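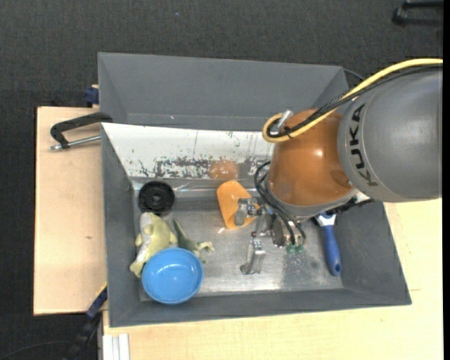

Buscar en el foro... Búsqueda avanzada

Foro Grastgate – Orden y almacenaje
Publicado por: admin_kellmont, 9/30/19

Tema: Criterio para los contenedores de objetos mezclados

admin_kellmont
Se somete a consulta la norma vigente desde julio, según la cual los juguetes, los cuencos y las piezas sueltas pueden guardarse en un mismo contenedor gris. El centro de Kellmont dispone de 28 contenedores y solicita un criterio único antes de renovar las etiquetas.

rmora63
Este usuario se manifiesta en contra. Los peluches deben ir aparte. Un cuenco azul colocado encima de dos juguetes acaba rayado o extraviado, y el peluche recoge el polvo del fondo metálico.

almacen_isetti
No se comparte el parecer anterior. En Isetti se trabaja con contenedores mixtos y el inventario, de 3.098 artículos, se mantiene al día. Lo relevante es que los cuencos queden boca arriba y a la vista.

rmora63
El inventario no guarda relación con la limpieza. Se ruega indicar con qué frecuencia se lavan los peluches.

almacen_isetti
Cada 20 días. Los dinosaurios y demás figuras se limpian con un paño húmedo.

swanson_sala2
En la sala Swanson se adoptó una solución intermedia: textiles en bolsa cerrada, dentro del mismo contenedor – los discos y las ruedas, siempre en el fondo. Se recomienda valorarla.

rmora63
La bolsa resulta aceptable. Se mantiene la objeción respecto de los cuencos.

admin_kellmont
Se toma nota de ambas posturas. La consulta permanece abierta y las etiquetas actuales seguirán en uso entretanto.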